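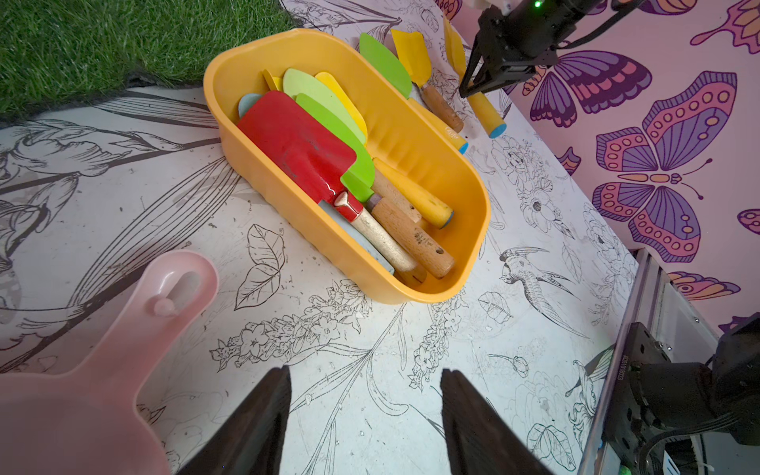

Chapter 4
When the Arm Does Exactly What You Said

Print this page | E-mail this page

The Trorkden sorting cell ran 4000 picks before it hurt anything, and the thing it hurt was itself. Its left arm went for a handle at the same moment its right arm did. Each had been told the handle was free. Each was, in its own way, correct.

Renata Godoy, then the night technician, reached the stop button in 15 seconds. Her report gives the cause as "manners." The repair bill from Stekport was longer and less funny.

In this chapter we look at shared workspaces: who gets to move first, how an arm should give way, and why a stop button belongs within reach of the person who will need it. Read Section 4.1 before you touch the lab cell. Charito Dizon's students did it the other way around, and you will meet their gripper in Section 4.2.

Contact Troncoso Textbooks | Copyright 2023 | Back to top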